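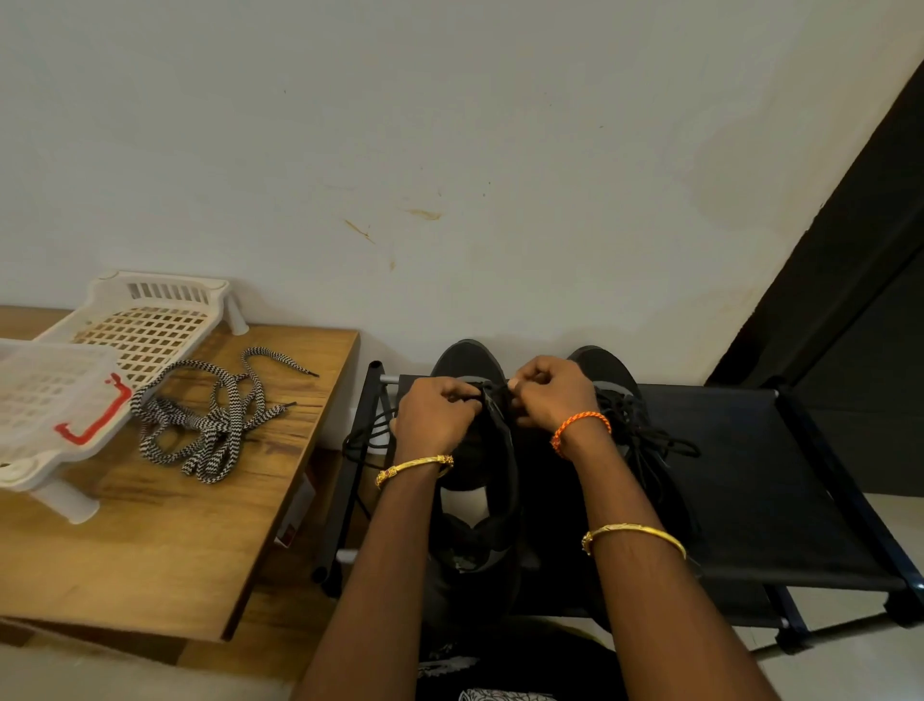 Lacing in hand at the rack, left shoe.

Residents' Forum > House Matters > Entrance and Hallway > Relacing shoes at the rack

Arnley_House_Office
Following the July meeting, members are invited to comment on the proposed guidance for the shared entrance. The draft reads as follows: "Footwear is to be placed on the rack in pairs, toes to the wall. Laces are to be kept clear of the shelf below. Relacing may be carried out at the rack, provided that the door is not obstructed." Comments received in this thread will be considered before the text is adopted.

Lutz Buschmann
I support the first sentence and have reservations about the third. The rack is a light one with a fabric shelf, and it was bought to hold shoes. Anyone drawing a lace tight while the shoe is standing on it will put a good deal of strain on that fabric. I would suggest that relacing be done on a chair, with the shoe in the lap.

fagerlund_second_floor
With respect to the previous contributor, I have relaced shoes at the rack for two winters without any damage to it. It is at a convenient height for those of us who find it difficult to bend. A shoe held in the lap turns over as soon as one pulls, and leaves dirt on the clothing. I would ask that the third sentence stand.

Piruren
May I ask what method members follow? I have recently changed the laces in two pairs and was left with one end much longer than the other on each occasion.

fagerlund_second_floor
In reply to Piruren: loosen the whole shoe before taking anything out. Pass the new lace through the two holes nearest the toe, hold both ends up together and make them level. After that, work upwards one pair of holes at a time and check the ends again at the halfway point. If they have drifted apart by then, it is quicker to correct them at once. 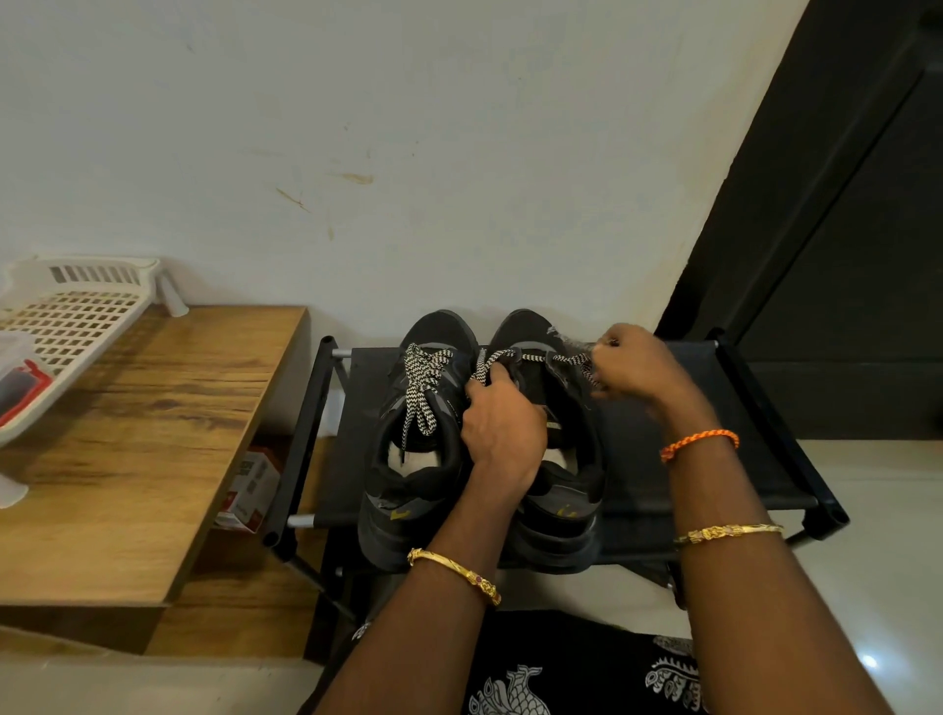 Patterned laces need a little more patience than plain black ones. A flat lace with a zigzag shows every twist, so it should be smoothed between finger and thumb as it leaves each hole. I also complete one shoe, bow included, before touching the second, and use the finished one as a guide to how the other should be crossed.

Hollel_Secretary
The length of the lace should be settled before any of this. The packet I purchased was marked 200 cm, and this proved far too long for a low shoe. The loops reached the floor. I have noted the same fault in several pairs on our own rack, where the ends hang down at the side and are caught by the shoes beneath.

Lutz Buschmann
The Secretary's observation supports my earlier point. Long laces trailing from a shelf beside a door are a hazard, and more so while someone is standing there in the middle of the work. I would add that packing material ought to be taken out of new shoes and put in the bin at home. I have picked up paper and plastic from that floor on several occasions this year.

Piruren
I am grateful for the instructions. I began again at the toe and the ends now match to within a finger's width. On the question of the chair, I tried both positions and found the rack steadier, although I kept one hand on the shoe throughout.

fagerlund_second_floor
That is my own practice. The pull should be upwards and towards oneself, with the other hand holding the tongue down. Very little weight then goes into the shelf.

Lutz Buschmann
I remain of the view that the shelf will sag in time. I would accept the wording if it were limited to one person at a time and one pair at a time.

Arnley_House_Office
The amendment is noted. The third sentence will now read: "Relacing may be carried out at the rack by one person at a time, one pair at a time, provided that the door is not obstructed." A further sentence will ask that packaging be removed before new shoes are placed on the rack. Objections to the revised text may be entered here until the end of the month.

Hollel_Secretary
No objection from Hollel. I would ask that the notice be printed in larger type than the last one.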